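Slow to let go
A bimanual cell that assembles and strips flat-pack stools developed a release fault in April. The cause took 9 days to find and had little to do with the grippers.
By Nawal Sqalli

The stool is a cheap one: a white plastic seat, four tubular legs, ribbed collars at the joints. Fevo, a small automation firm in Britham, chose it as a test piece for its two-armed cell, Zilla, on the grounds that it is light, stiff in some directions and soft in others, and cheap to replace when a leg splits. The arms hold the seat on its side and work on the legs one at a time. Each gripper carries its own wrist camera.

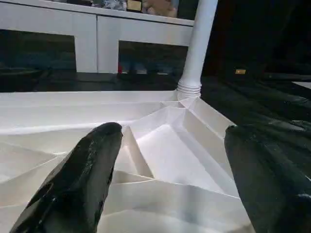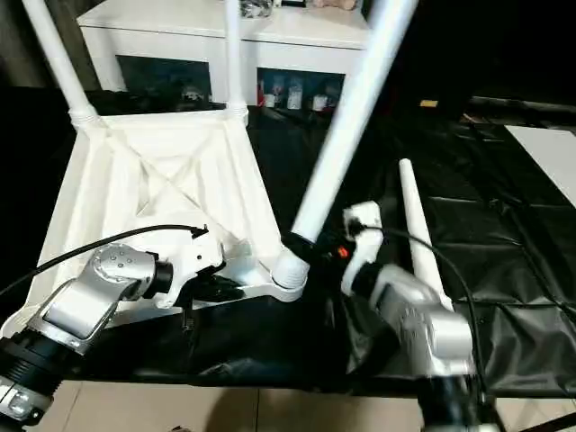

The wrist view and the wider view of the stool on the black sheeting

The fault

Zilla had completed 1422 leg operations without a recorded safety event when the first one was logged. The right gripper was told to open, reported that it had opened, and the arm began its retreat with the leg still held. The seat was clamped by the left gripper at the time. For a little under a second the two arms pulled against each other through the stool. The seat flexed, the leg came out of its joint, and the right arm, suddenly unloaded, swung past its planned path and stopped on its joint limit.

No one was hurt. Gheorghița Bucur, who runs the cell, was standing outside the marked area with a hand near the stop button and did not have time to press it. Her log entry for that run reads: "Opened on screen. Not opened on table."

The same thing happened twice more that week, making 3 events in all. On the last of them the leg left the table and landed on the floor. Bucur withdrew the cell from use and put a tag on the isolator.

What was checked first

The fingers were the obvious suspects. A worn pad can stick to smooth plastic, and a bent finger can hook behind a collar. Both sets were removed and measured, and both were within tolerance. The finger drive was run through 103 open and close cycles on the bench with no part in the grip. Every cycle finished correctly.

The cables came next. Each gripper is fed by a single black cable that loops over the wrist, and a loop of that kind will fatigue if it is bent too tightly. The right-hand cable was swapped for the left and the bench test repeated. Nothing changed.

That result cost the team several days. A bench test with empty fingers looked like a fair copy of the job, but it left out the load, and the load was what mattered.

The cause

The gripper software, an in-house package called Ilie, treated a release as finished when the motor had received its open command and the drawn current had fallen below a set level. With empty fingers this is a sound test. With a leg twisted in the grip, the pads were wedged by the side force. The motor stalled briefly, its own protection cut the current, and the software read the low current as a finished movement. Finger position was measured throughout and written to the log. It was not used in the decision.

Bucur found the fault by plotting the position trace beside the release flag. In all the logged events the flag went up while the fingers had barely moved.

Changes made

Release now depends on measured finger position. If the fingers have not reached the open position within the time allowed, both arms hold still and the cell asks for a person. The retreat speed for the first few centimetres has been cut, and a force limit at the wrist stops the arm if it meets resistance on the way out - a check that should have been there from the start, in Bucur's view, whatever the gripper reported.

The marked area on the floor has also been widened. The old line was drawn from the planned path of the arms and made no allowance for a part thrown clear of them.

One matter is still open. The force limit trips now and then on a good release, when a collar brushes the finger on its way past. Raising the limit would stop the false trips, and Bucur has so far declined to raise it.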